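Evening Cleaner Wanted, Tiltbridge Office

Sastora is looking for one person to clean our office in Tiltbridge, 30 hours per month, from June. The work starts at 6 p.m. and includes the kitchen, two meeting rooms and the stairs. Saturday is always free. Experience is welcome but it is not required. We provide all products and gloves, and we pay the bus ticket.

Please write a few sentences about yourself to Jolanta Nowakowski, or call extension 512. 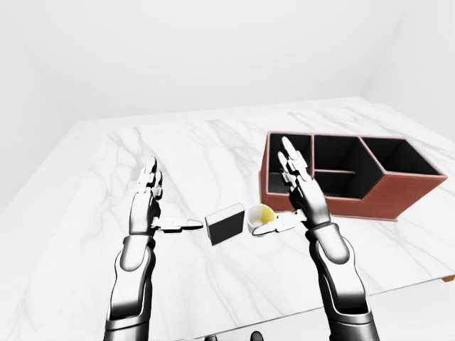 Small black box on a marble tabletop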